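Kollska says its repair scheme kept 4,000 old office computers out of the dump since March. Kasusen town hall is pleased. We would like to see the list. 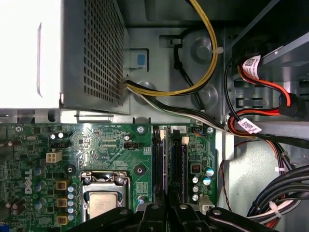
Wiring beside a computer power supply.

The firm has shown papers for 238 machines — the rest are "being processed."

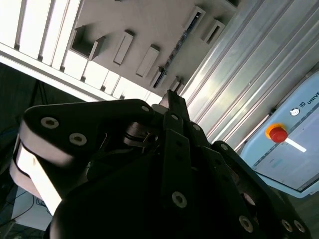 Black plates and silver screw heads.

Each repair costs the town $100.
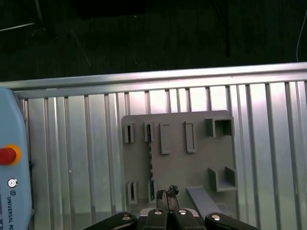

Who checks the numbers?
Kollska does, and it sends them to the town itself.

Mavanus, a rival, wants an outside count.
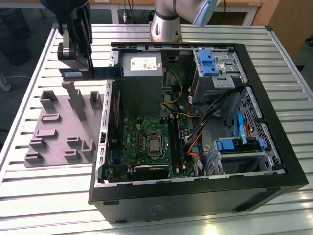
The town votes on another five years of funding on 29th June.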